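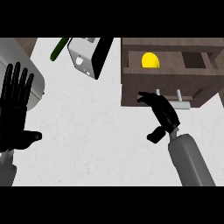

## June, late evening

I swam 800 meters today without stopping! The whole way, in the lake at Erkley, with the water so clear I could see weed waving underneath me the entire length of the bay. I've been stuck at the halfway buoy for ages, always grabbing it and hanging there like a seal, and this morning I simply went past it and kept going.

Got up at 6, ate half a banana, drove out with the windows down. Mist on the far side, two herons by the reeds. The cold hit my neck first, same as always, and then it was lovely - really lovely, like putting on a clean shirt. I breathed every third stroke and sang that silly Neverska song in my head to keep the rhythm (the chorus fits perfectly if you skip a word).

Afterward my legs were pure jelly and I sat on the jetty wrapped in the big green towel, grinning at the ducks. Then eggs and a huge coffee at Grewal's, plus a cinnamon bun, plus most of a second one.

Home by 11. Rinsed the suit, hung it on the balcony, slept for an hour with wet hair and woke up looking like a haystack.

Shoulders sore now, the left worse than the right. Must buy new goggles, the strap is going. Next I want to try the long side, out to the old boathouse and back!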